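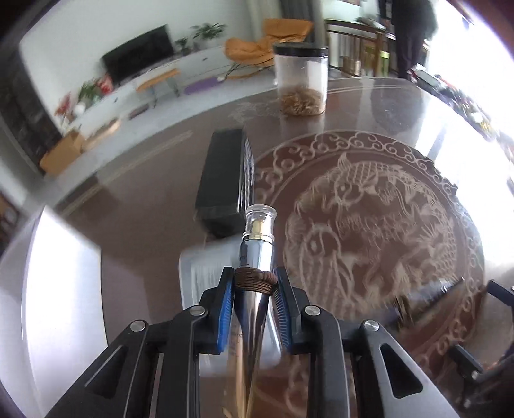
Triddale Table Things
README for the household bundling set, Triddale collection

Welcome, and thank you for opening this file before the folders. I know it is tempting to go straight to the pictures, and I would do the same, but a few minutes here should save you some head-scratching later on.

What the set is about

Triddale is a collection of small, everyday things tied up with cord on a dining table. It grew out of a long conversation at Châu, the shop where I used to help in the back room, about how differently people bundle the same items when they put them away. Some people wind the cord high, some wind it low, some go around twice and call it finished, and my aunt would go around until she ran out of cord. I wanted a record of ordinary bundling on an ordinary family table, with the sort of items that live in a kitchen drawer or on a sideboard, and the good people at Prosar kindly offered to keep the folders in order while I fussed over the labels.

The set has 131 entries in 7 folders. Each entry is one item or one bundle, with a short note on what it is and where the cord goes. Folder names are plain words (bottles, chopsticks, jars, boxes and so on), and I have kept them lowercase with no spaces, which Nhung Cù asked for very patiently and more than once.
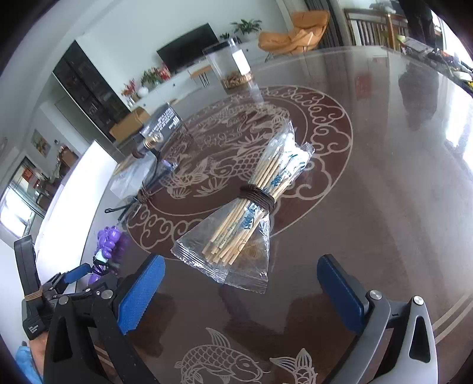
Ánh Khương

Chopsticks are the part of the collection I am fondest of, so let me start with them. The entry is for disposable chopsticks in clear plastic, with blue-teal Chinese characters on the wrappers and dark brown cord wound many times around the middle. In the notes this is marked "cord: middle, many turns." I have not transcribed the characters anywhere in the set. If you read Chinese and would like to add a transcription column, I would be delighted to have it!

Packed side by side and cinched like that, the chopsticks make a bundle with a narrow waist, and the plastic spreads out above and below the cord. Please label the whole thing as one bundle. An early version of the notes had the film as its own item, and it made a terrible muddle of the chopsticks folder.

The table

You will get to know the table well. It is glossy dark brown, with a big round medallion in pale beige lines and curling clouds around the outer band. There are scaly creatures in the design too: one with whiskers and a coiled, dragon-like body, and carp among leaves and water plants. They are part of the tabletop and should never be labeled as items, however handsome they are. I say this as someone who once spent an evening happily tagging fish.

The finish is very shiny, so expect bright patches where the window light lands, and reflections of whatever is nearby. Polished metal is the other thing to watch. The silver bottle with brown cord around its middle shows the table back at you in its side, and a reflection does not get its own label.

How the notes are written

Each note has the item first, then the material if it is plain to see, then the cord. Cord position is "high," "middle" or "low." Turns are "few," "several" or "many." I did try exact counts for a while, but the loops lie so close together that Nhung and I kept getting different answers, and we were both quite sure of ourselves.

If you cannot tell what something holds, write what it resembles and add a question mark. The clear jar with the black screw lid is a good case: its tangled tan contents go down as "rubber bands or dried strands?" and I would like it to stay that way. For lids and caps, keep them with the container. A clear domed cap belongs to its bottle.

Known problems

There are 9 entries with no cord position filled in, mostly in the boxes folder. "Cord," "string" and "twine" were all used in the older notes and mean the same thing – I have changed most of them to "cord" but surely missed a few. Two spellings of "chopsticks" are also lurking somewhere.

Changes

Saturday, May 13, 2023: first shared version. Folder names settled, cord terms tidied, jar entries moved out of the bottles folder.

Planned for June: a pass over the boxes, and a Vietnamese version of the notes if Nhung has the time. Wustero has asked for a plain list of items without the cord notes, and I hope to have that ready then too.

Corrections are very welcome, even tiny ones. Send the folder name and the entry, along with the wording you would prefer, and I will go through them with a pot of tea at the weekend.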